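Trillodton Library Extends Evening Hours at Two Branches

News and Notices

The Trillodton Public Library will extend evening hours at its Clolero and Ojeda branches beginning in June. Both branches will remain open until 10 p.m. on four evenings each week. Morning opening times will not change.

The decision follows a survey of cardholders conducted over the winter. Of those who responded, 56 percent said that current closing times made it difficult to visit after work or evening classes. Requests for later access to study rooms and public computers were especially frequent.

Holds may be picked up at the front desk until closing. Study rooms can be reserved for up to 2 hours per visit, either online or by telephone. Children's programs will continue on their present schedule, and the book drop on Trevidine Street will stay open at all times.

Parking in the Ojeda branch lot will be free after 6 p.m. for library visitors. Patrons at Clolero should use the side entrance in the evening, as the main doors will be locked at the former closing time.

A full schedule for each branch will be posted at the entrances and on the library website before the new hours take effect.
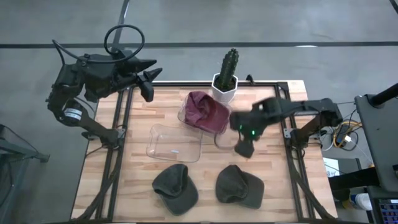

Page last changed: 03/03/2023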